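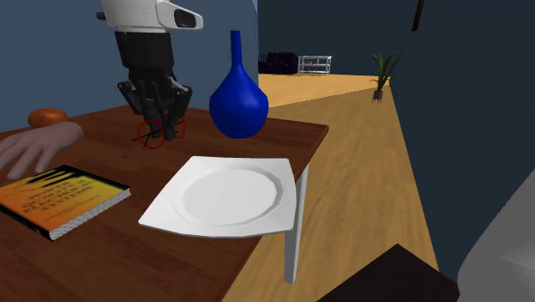 Prodero spent most of August finding out which gripper is best at picking up the awkward stuff, and the first results are in. The small robotics group ran three gripper models through the same set of simulated tabletop jobs, and the winner was a bit of a surprise – the plain two-finger Aranda beat both of its fancier rivals.

Each gripper got 4000 tries, all on the same simulated arm and with the same controller. The objects were everyday household things: eyeglasses, vases, plates, thick paperbacks. Lighting and table position changed from run to run, so no gripper could get by on one lucky setup.

Eyeglasses were the real test, and they're great fun to watch. The rims are thin, the temples stick out at odd angles, and a grip that closes a hair too far to one side sends the whole pair spinning across the table. The Aranda dropped them 203 times over the full run. The Fandada, a three-finger design that did beautifully on vases, dropped them 506 times. The third entry, a soft-fingered model from Uvwood, landed between the two and had the cleanest record of all on books.

Square plates gave everyone trouble. All three grippers did much better coming in at a corner than along a flat side, and the team has already changed the approach angle in the controller to match.

Camera placement turned out to matter more than expected, too. Moving the simulated camera from the wrist to a fixed spot beside the table helped the Fandada a lot and barely changed anything for the Aranda. The group wants to try both views together next.

Then comes the part everyone is waiting for – real hardware. A bench arm is being set up now, and the Aranda goes on first, starting Monday, with 100 picks on actual glasses. The Uvwood follows once its replacement finger pads arrive. Scene files and the full score sheets will be posted when the bench runs are finished.

Related items
Wrist camera or side camera? First notes from Prodero
Uvwood soft fingers get a new pad
Simulated vases, real headaches
Controller update: smoother stops near the table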